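About Lerkow

Lerkow tests whether robots can do ordinary chores. We are a small company, started by Naheed Kazmi after she spent years fixing packing machines at the Memon plant. People kept asking her when a robot would tidy the house or restock the break room. She wanted to be able to give them a straight answer.

Our customers are robot makers, stores and a few home care providers. They bring us a task and a machine, and we run the task over and over. A standard test is 200 tries. We write down what went right, what went wrong and how long each try took. The customer gets the full record, including the bad days.

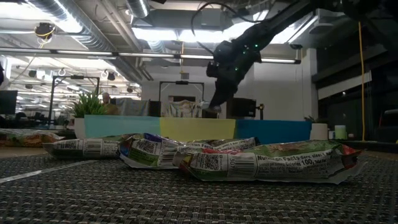
Picking things up off the floor is still harder than most people expect. A stiff box in a known spot is close to a solved problem. Soft packaging is another matter – it folds, slides and changes shape when it is squeezed, and shiny film can confuse a camera. Laundry and plastic shopping bags give the same kind of trouble.

So can machines do the chores yet? Some of them, in some places. Shelf work in a tidy stockroom is coming along. General pickup in a lived-in home is not ready, and we tell customers so. Our Jistgate list now holds 70 chores, from clearing a table to sorting returns, and we moved 10 of them up a grade in January. Folding a fitted sheet stayed where it was.

We do not build or sell robots, and we do not take a share in the companies we test for. Test slots are booked through our office on Trorska Road. Visitors are welcome by appointment.

Page updated 24th February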